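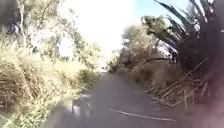
Photo: Staltora Paths

Drellwood charity walk is back, and we've added a longer route
Jan 30, 2023 | By the Staltora Paths press desk
Filed under: Community News, Walking

I'm so pleased to say that entries are open for this year's Drellwood Walk! We had 341 walkers last time (in proper drizzle, bless them all) and they raised £2352 for the Zulu Youth Club minibus fund.

You can pick from two routes. The short one is 3 miles and flat enough for pushchairs. The long one is new – 16 miles, with a tea stop at Celero Farm – and I'd get some decent boots on for it. I tried it in December and had to sit down for quite a while afterwards.

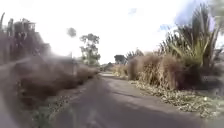
Entry is free for under-twelves and dogs are very welcome on leads. Sponsor forms are at the library desk, or we'll post you one if you ring the Staltora office. Please send them back even if you've only got your mum on there – it all adds up!

Reporters who'd like to join in, just let me know and I'll save you a bacon roll.

Related news
Minibus fund passes halfway
Celero Farm tea room reopens
Drellwood winter walks: dates and meeting points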